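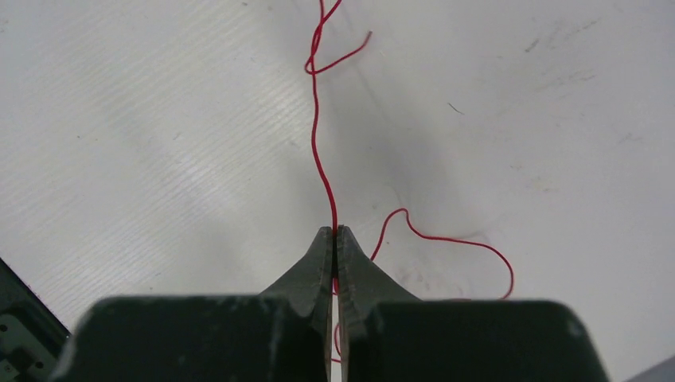 Ona Jõgi
Automation engineer, wire prep and small assembly, Pristeck
Jun 3, 2019

Budget season for the wire handling cell starts now, so I am putting my planning notes in one thread. Audience: anyone who has to turn "can the robot pick up the wire" into a line item with a number next to it.

Scope first. We want one arm per bench, single strands, loose on a flat surface, picked and presented to a fixture. No reels, no harness work. Stripping and crimping stay on the machines we already own.

The part is the difficult bit and it costs almost nothing. A thin insulated strand has no fixed shape. It loops back on itself, it humps up off to one side, and the free end points wherever it likes. Every vendor quote I have read assumes a part with a known pose.

So I no longer ask vendors for cycle time up front. I ask what they do with a strand that has a tangle at one end and a hook at the other. If the answer is "we would ask you to straighten it first," the straightening goes into their quote as a station.

Line one of the budget: fingers. We pinch with two tapered fingers, tips nearly closed, wire in the seam. Look at the edges. Pale scuffs, gray worn patches, and a lighter stripe on the inner faces right where the grip happens. Fingers are a consumable and should be budgeted as one.

Our first plan had fingers under capital, one set per gripper, bought once. That is wrong for this part. A thin wire touches a very small area of the face, so a shallow groove matters here long before it would matter on a block or a bottle.

Current plan is 5 finger sets per gripper for the first year. Two in use and on the shelf, the rest on order with delivery in November. I will correct the split when we have our own wear data. I do not trust anyone else's.

Finger material is still open. Jivdale quoted a harder insert bonded to the inner face. Baranauskienė quoted plain one-piece fingers at a much lower price with a shorter life. For a first cell I lean toward the cheap ones. We are going to change the tip shape at least once, and I would like to throw away something inexpensive when we do.

Ask for the drawing with the quote. If the supplier will not release the tip geometry, you are buying every spare from them for as long as the cell runs. Both of mine agreed to release it. One needed to be asked three times.

Line two: stroke and closing force. The gripper you already have in the cabinet probably has too much of both. You need the tips to meet along their full length with no twist, and to hold a strand without marking the insulation. Get minimum force in writing. Data sheets like to print the maximum.

Also get the force repeatability at the low end. A gripper that is good at full force can be vague at the bottom of its range – that is where this job lives.

Line three: wrist camera. I wanted to save this money with one fixed overhead unit. Dropped that after the first layout review. The arm covers the pick point at the moment you most want to see it. With the camera at the wrist you get the tips and the wire together, every time, in the same place in the view.

What the wrist camera costs you is the bottom of the image. The gripper body takes it. Check that with your real fingers mounted, since longer tips move the pinch point and the usable area changes with it. Put a day of engineering time against this. It is easy to forget because it is not a purchase.

Line four: lighting. Even, diffuse, and more area than you think. Red insulation on off-white separates very well. The gripper still puts a soft gray shadow on the table right around the fingertips, which is exactly where the segmentation has to work. A black strand in that shadow is a different and more expensive project.

We handle 2 insulation colors on this bench, red and black. I have priced the lighting for black. If you price it for red you will be back asking for money, and the second request is always slower than the first.

Line five: the table. No one ever budgets the table. Ours is off-white with faint streaks, smudges and small specks on it. There is a short dark bit near the wire that looks like a fiber or a hair. A person ignores it. A vision routine tuned for thin, dark, slightly curved things may not.

Options for the surface, cheapest first:
– a cleaning step at shift start, charged to operations
– replaceable top sheets
– a harder matte top with a known color, bought once

I put the sheets in. 80 of them for the first order. They are easy to swap, and they keep the discussion about cleaning out of the commissioning schedule.

Line six: clearance. Other objects end up at the edge of the work area. They always do. Either the pick zone is marked and enforced, or the motion planner needs to know about what is sitting next to the gripper body. The blocks behind the fingers are much wider than the tips, and people plan paths for the tips.

I have put a raised border and a parts tray in the quote. Low cost, boring, approved without a question. Software collision checking is also in, under Protau, which is our planner package. Their license renews yearly, so it sits under operating cost.

On that: check what 366 means in your license terms. Ours said "366 days from activation," which I first read as a typo. It is meant to cover a leap year. Activation is the day you enter the key, so do not enter it the day the box arrives. We have a controller from an earlier project that spent most of its first license in a storeroom.

Line seven: spare everything that has a cable. Wrist camera cable, gripper cable, one connector kit. The wrist moves through large angles on this job because the pick direction follows the wire. Cable life figures are for the test bend, and your bend will be worse.

Things I have left out on purpose:
– force-torque sensor. Useful later. The pinch is simple enough to start on gripper position feedback.
– second arm. It would help with untangling. It also doubles the integration hours.
– automatic finger changer. Not at this volume. Two screws and a dowel is fine.

A question I got by message: why not vacuum? Round, thin, flexible, and lying in a loop. There is no face to seal on. Please do not send me any more cups.

Another one: why not feed from a reel and skip the loose pick? Because the strands reach this bench already cut. Changing that is a larger saving than the whole cell, and it belongs to a different budget owner. I have written it up and sent it over. If they take it, most of this thread is void and I will be content.

Acceptance test, since it drives payment. I want it run on loose strands dropped by hand, with loops left in. Straight samples laid parallel prove the arm can move. Success is defined at the fixture, with the end presented, and a closed gripper with wire in it counts for nothing by itself. Put that definition in the purchase order. Adding it afterward is a change request.

Payment split I am proposing: part on delivery, part on the test above, last part after one set of fingers has been worn out and replaced by our own technicians using the supplier's instructions. Jivdale accepted. Baranauskienė wants to discuss the last part.

Next post in this thread when the finger samples are in. I will measure the inner faces before and after and put the groove depths here, with the tip drawings if both suppliers still agree to it.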